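Search this site Enter keyword Go

Residents' Newsletter

Bedrooms at Ullwood House: new bedding and the spring furniture review

The programme to renew beds and bedding at Ullwood House has now reached the first floor. Residents and families will recall that the matter was raised at the open meeting last winter, when several people remarked that the old divans were tired and that the blankets supplied by the house were thin. The management accepted both points, and a sum was set aside in the accommodation budget for the present year.

A total of 54 rooms are included in the programme. Each is to receive an upholstered bed frame, two sets of white sheets and a patterned blanket. Residents were invited to choose their blanket from the samples displayed in the Leone Lounge, and the houndstooth in black and cream proved by some distance the most popular. Those who chose another pattern will receive it as requested, although the plain green has been slower to arrive from the supplier and is now expected in December.

The desks and side tables supplied under the earlier Plukard contract are to be kept. They were examined room by room and found to be sound, and there is no case for replacing them. Where a drawer is stiff or has come away from its slide, residents are asked to enter the fault in the repairs book at reception, giving the room number and stating which drawer is affected. Staff should not attempt to refit a drawer themselves.

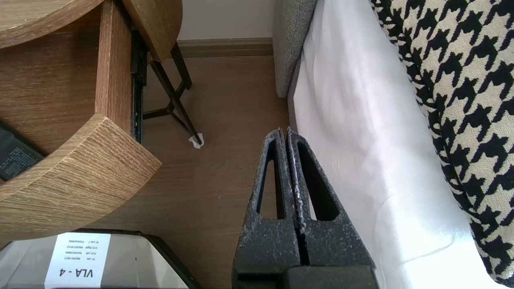
Houndstooth blanket and white sheet on one of the upholstered beds, with a desk or side table opposite.

Barry Pilkington, Head of Accommodation, has asked that the following arrangements be observed on changeover days. Small items should be cleared from the floor beside the bed before breakfast. Slippers, handbags and reading matter may be left on the desk. The bed will be stripped by the housekeeping team, and the new one made up by early afternoon, so that any resident who wishes to rest after lunch may do so in their own room. A chair will be provided in the Leone Lounge for those who prefer to remain nearby during the morning.

Sheets are to be left hanging freely at the side during the day and tucked in at night only where the resident prefers it. This follows a number of comments about beds being made too tightly. Preferences will be recorded on the room card and need be given only once.

The new blankets may be washed in the house laundry at a low temperature. They must not be put through the large dryer. Families who take laundry home are asked to follow the same rule and to check that the name tape remains firmly attached – replacement tapes may be obtained from the laundry room without charge. Residents who wish to keep a blanket or quilt of their own are entirely free to do so, and the house blanket will then be held in the linen store under their name.

Some of the furniture now being removed has been in use since the Brellar wing was opened in 2000. Items in fair condition will be offered first to residents' families and then to local charities. A list is available at reception, and anyone wishing to reserve an item should sign against it. Collection must be made within 4 weeks of signing.

Work on the second floor will begin once the first is complete, and dates for individual rooms will be given to residents in writing. Questions about the programme should be addressed to Mr Pilkington through reception.

Contact us | © Ullwood House | Back to top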